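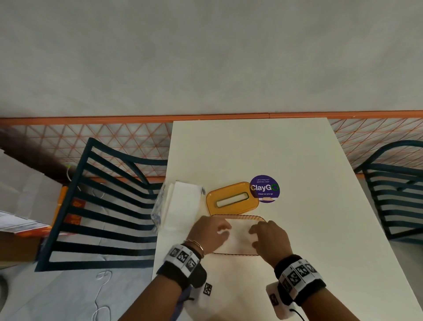
October, started 9:40

Glue trials for the Costgate cartons, second round. Same board as last time, new batch of adhesive from Zein. Glenys Griffiths wants a yes or no on the switch before the Villis order goes to print.

Cut 64 blanks, grain running the long way. Threw out 2 with crushed corners. Old glue on the first half, Zein on the rest, numbers penciled inside the bottom flap so they don't show once folded. Bead along the side seam only. The bottom flaps lock by themselves and I don't want them muddying the result.

Pressed under the steel plate, then onto the rack by the window. The rack gets a draft when the loading door is up. Moved it to the back wall after the first shelf was full, so the first shelf had a different start from the others. Marked those blanks with an X.

11:15. Pulled a few early. Old glue tears fiber the full length of the seam, as it always has. Zein tears fiber in the middle but lets go clean at the ends, a fingernail's width or so. I think I'm stopping the bead short. The Zein is thinner and the nozzle drips if I run to the edge, so I've been lifting early without meaning to. Changed to the smaller nozzle and did another handful. Ends look better. Not counted with the main set.

Humidity box is at 50 percent. The Handlow gauge agrees with the dial for once. Blanks go in after lunch and stay overnight.

Questions for Glenys:
Does Villis ship flat or made up? If flat, the fold memory matters more than the seam and we should test that instead.
Is the matte coating going over the glue flap? The sample sheet has it bare, the drawing has it coated. Zein's sheet says nothing about coated board.

2:30. All in the box. Washed out both nozzles, left the small one soaking in the jar on the sill. We're low on wipes and on the wide masking tape.

Tomorrow: peel the X blanks first, separately, then the rest in number order. Write the tear length on each seam before moving to the next one.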